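Schmieder Cabin 51 review: four months of airports with one small suitcase

I fly for work more than I'd like, mostly short hops with a change somewhere, and since November I've been doing all of it with the Schmieder Cabin 51. I bought it with my own money after the wheel came off my old case on the long slope down to arrivals. It's the first bag I've owned that I've recommended to people who hadn't asked.

First, the wheels, as they're what you notice most. They are quiet! I didn't know how much noise I'd been putting up with until I rolled this one across the ribbed floor between the car park and departures at five in the morning and could hear my own shoes. It goes sideways down an aircraft aisle without catching on the seats, and it doesn't wander off when you let go of it on an airport train (or not much, anyway. On a hard stop it'll visit your neighbour).

Then the handle. Three heights, and the middle one suits me perfectly at five foot four. My colleague Ghizlane Ait Brahim is a good deal taller and borrowed the case for a conference trip; she used it on the top setting and said it was the first cabin bag that hadn't made her stoop. She also asked if she could keep it. There's a little bit of play in the handle at full height, which you feel when you pull it over a kerb, and I wish they'd tighten that up.

Inside it's a plain clamshell, two halves, one with a zipped mesh cover and one with straps. I can get three days of work clothes in, a spare pair of shoes, a washbag and a jumper, and still shut it without kneeling on it. The laptop goes in a padded pocket on the front that opens separately, and that pocket has changed security for me. You unzip, slide the thing into the tray, slide it back, and you're off to find coffee while everyone else is still repacking on the bench.
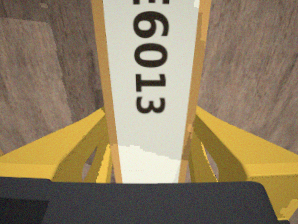
The pocket does have one failing. It's a snug fit, and if you've stuffed the main compartment to bursting it bulges forward and you have to work the laptop in at an angle. On packing days when I've been sensible it's fine. On the way home, with dirty washing rolled into every corner and a box of biscuits for the office, it takes a bit of wiggling.

I compared it with two others before buying. The Grudeo soft case was lighter and had better outside pockets, but it sagged when half empty and the zips felt thin. The Sturkia hard shell is a lovely object, very smart indeed, but it opens only down the middle, so at security you're lying it flat and showing your pyjamas to the whole queue. If you never travel with a laptop I'd happily point you at the Sturkia.

As for size, it has gone in the overhead locker on every flight so far, and twice I've had it measured at the gate and it dropped into the sizer with room to spare. Do check your own airline's limits before you buy, particularly on the cheapest fares, where you may only be allowed something for under the seat. It won't go under a seat. I tried, on a very small plane, and ended up handing it over at the steps.

It has been in the hold just that once. It came back with a scuff on one corner and a long grey smear that came off with a damp cloth and some washing-up liquid. The scuff is still there and I've grown quite fond of it, given how many identical black cases go past on the belt.

Small things I like: the zip pulls are big enough to use with gloves on, the lining is pale so you can find a dark sock, and there's a proper handle on the bottom for hauling it out of the locker. Small things I don't: the combination lock has tiny numbers, and the name tag is a flimsy bit of card. I've swapped mine for a Cleler leather one.

Would I buy it again? Yes, tomorrow, and in the green this time if they've got it back in stock.

Rhiannon Pumphrey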